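Visite d'un atelier de robotique : que voit-on vraiment, et est-ce que ça vaut le trajet ?

Posté par Liseck
Partages : 322 | Commentaires : 4

Bonjour à toutes et à tous,

J'accompagne en septembre un petit groupe de notre association à la journée portes ouvertes de l'atelier Kundetti, celui qui travaille sur la manipulation de textiles par des robots. Le programme reçu est bien maigre : « accueil, démonstration, échanges », et puis c'est tout ! La plupart d'entre nous n'y connaissent rien (moi le premier, je répare des vélos) et je voudrais éviter que les gens s'ennuient au bout d'un quart d'heure.

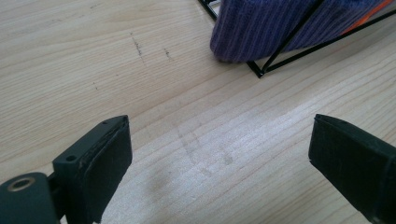
Je me demande surtout si l'on peut s'approcher, si l'on a le droit d'essayer les pinces soi-même, et s'il faut réserver un créneau. Nous avons parmi nous une dame qui tricote depuis toujours et qui aimerait savoir comment une machine s'y prend avec de la laine. Merci d'avance à ceux qui y sont allés, et pardon pour la longueur du message.

Ruawai
2 255 messages sur le forum

Bonjour Liseck, et quelle bonne idée ! J'y suis allé au printemps avec mes deux neveux et nous en sommes sortis ravis, alors je vous raconte un peu, quitte à être bavard moi aussi.

L'accueil se fait autour d'un café, on vous explique le principe, puis on passe à la table de démonstration. Ne vous attendez pas à de grands bras qui tournoient dans tous les sens. Ce que l'on regarde, ce sont des pinces tenues à la main : une personne fait le geste, le geste est enregistré, et c'est à partir de là que le robot apprendra. C'est lent, on recommence beaucoup, et pourtant mes neveux (qui ne tiennent pas en place d'habitude) n'ont pas décroché. Les doigts des pinces sont de gros blocs sombres garnis d'un revêtement sur la face intérieure, avec une table en bois clair dessous. 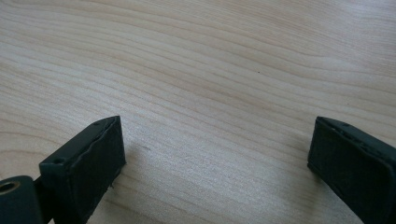

Page 1 sur 2

Pour votre dame qui tricote, qu'elle vienne, surtout ! Quand nous y étions, on travaillait justement avec un tricot violet, à côtes ou à torsades, je ne saurais pas vous dire, elle le saura mieux que moi. La maille se laisse pincer et fait un gros pli entre les deux mors, et j'ai trouvé ça étonnamment proche de la façon dont on attrape un pull du bout des doigts. L'animatrice nous a parlé un bon moment des tissus mous, qui ne reprennent jamais deux fois la même forme et qui donnent bien plus de fil à retordre qu'une boîte ou une tasse. 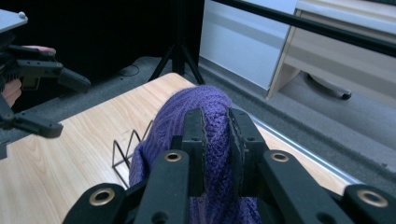

Quelques conseils pratiques, en vrac

- Réservez, même pour un petit groupe. Ils prennent roughly le monde qu'ils peuvent asseoir, pas davantage.
- Comptez à peu près 2 heures avec les échanges.
- Demandez à essayer. On ne vous le propose pas toujours, mais on nous a dit oui tout de suite.
- Le stationnement devant l'atelier est pénible, celui de la salle des fêtes est à cinq minutes à pied.

Voilà, n'hésitez pas si vous voulez d'autres détails, je repasse ici presque tous les soirs.

12 personnes ont trouvé cette réponse utile

Mevus

Bof. C'est bien si on aime regarder quelqu'un refaire le même geste. Le café était bon.

Kundetti-accueil

Bonjour Liseck, je fais partie de l'équipe et une visiteuse m'a signalé votre message, c'est gentil à elle. Je complète donc ce qu'a très bien écrit Ruawai.

Oui, on peut s'approcher de la table, et oui, on peut prendre les pinces en main à la fin de la démonstration. Nous faisons passer les gens deux par deux, les autres restent assis et posent leurs questions pendant ce temps. Les débutants commencent par ouvrir et refermer au-dessus de la table nue, le temps de sentir où arrivent les doigts, et ensuite seulement on leur confie un tissu. 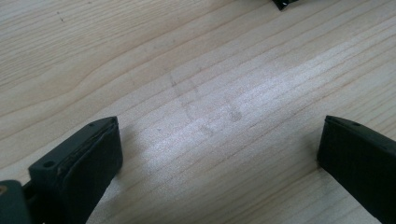

Temps de lecture : 4 min

Pour septembre, il reste de la place le matin à partir de dix heures. L'après-midi est souvent plus chargé et l'on s'entend moins bien. Si votre amie tricoteuse veut apporter un ouvrage terminé auquel elle ne tient pas trop, nous serons enchantés de l'essayer avec elle ! Dites-nous simplement combien vous serez et si quelqu'un a besoin d'un accès de plain-pied.

Discussions similaires
Atelier de robotique pour adultes débutants, par où commencer ?
Portes ouvertes : faut-il prévenir quand on vient en groupe ?
Idées de sorties pour une petite association
Une machine peut-elle plier un pull ?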